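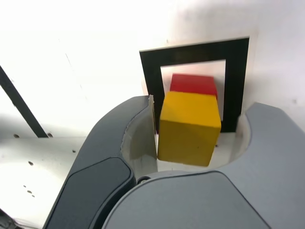 Wrist camera, yellow cube in the fingers, red cube behind it at the black square.

30 May 2023

Block placing, controller and detector work. Danish on the arm, me (Deisy) on the code. Helmut came by after lunch for the logging question, see the end.

Left over from last week: the place step releases too early on some runs. I had blamed the force threshold. Went through the logs this morning and the threshold is fine. The detector loses the black square once a held cube covers part of the border, and the planner then falls back on the last good pose. That pose can be 400 ms old by the time the fingers open. With the arm still moving, that is enough to put the cube down on the wrong side of the line.

The corner finder wants all four corners. With a cube in the fingers it often gets three, sometimes two. It was written for a clear view and we never went back to it.

Changes made today:

Vamach detector now fits the square from whatever edges it has, minimum two edges and one corner. Size of the square is fixed in the config, so the fit only has to solve for pose. Ekene's fitting code from November did most of this already, I only took out the part that assumed a level camera.

Pose now carries its own timestamp all the way through to the planner. Before, the planner stamped it on arrival, so an old pose looked new.

Release is blocked if the pose is older than 50 ms. Arm holds and waits. After 2 s it backs off and reports a fault.

Exposure locked. Auto exposure was chasing the white wall and the table, and the left side of the picture washes out badly. Locking it did not fix the washout but the edge positions stopped jumping between frames. Still want the lamp moved. Danish says the bracket is stuck and needs the long hex key, which is in Géza's drawer.

Color segmentation: yellow and red separate cleanly even when one cube overlaps the other from the camera's side. The problem is the mask for the rear cube. Only the upper part shows, so the centroid comes out too high and the planner thinks the cube is farther away than it is. For now I drop any mask that touches another cube's mask and keep the last position from the approach view. Crude. It will break if the held cube bumps the other one, since we would not see it move.

Replay: ran the new detector over the recorded set, 282 placements. The old one lost the square at least once before release in almost half of them. The new one lost it in 2. Both of those have the finger across a corner and the cube across the opposite edge, so there is very little left to fit. I can live with that.

Live runs: only a short session, stopped when the Awan bridge dropped its connection again. Restarting the bridge clears it. No early releases while it was up, but that is too few runs to say anything. Ekene thinks the message queue is filling up. It is set to 1,000 and nothing reads the debug topic, so he may be right.

Helmut wants finger position logged at the same rate as the camera. Drideo writes it at a lower rate and we interpolate. Told him it is a config change plus disk space. He is checking the disk.

To do
- Move lamp (Danish)
- Queue size on the bridge, turn off debug topic (Ekene)
- Partial mask: fit the cube's top face and stop using the centroid (me)
- Redo hand-eye calibration. Fitted square sits slightly off to the right in the overlay, same direction every time.
- Merge detector branch after the calibration, not before

Config saved as place_square_b. Old one is still there, do not delete it, Géza's demo on the Vaner cell loads it by name.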